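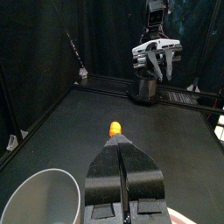 Call for participants: gripper comparison sessions at Sondau

We are looking for people with steady hands and a bit of patience to help us try out grippers this summer. Sondau is a small workshop that tests robot hands for other companies, and we have reached the fun part of a long project - putting two finger designs, the Eltier and the Lykkegaard, through the same everyday jobs and finding out which one people get along with better.

You don't need a background in robotics. Some of our best helpers so far have been bakers and piano students! You will guide the fingers to pick up small things, move dishes and cups, and hand objects from one side of the table to the other, and afterward we will sit down with you and hear what felt easy and what drove you up the wall. Please be blunt, we can take it.

A session lasts half a day, with plenty of breaks, and we ask each person to come for 12 sessions in all. Pay is $700 for the full set, and lunch is on us.

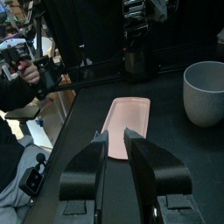

Do I need to have used a handheld gripper before?
Most people who come to us never have, so the first session is set aside for practice and none of it goes into the results.

You should be 18 or older and comfortable using both hands for a while at a time. Glasses are fine, and so are left-handers - we would love a few more of you.

To apply, send us a few lines about yourself through the Laraseo sign-up page by 19/07/2019, and mention call number 274 so your note lands in the right pile.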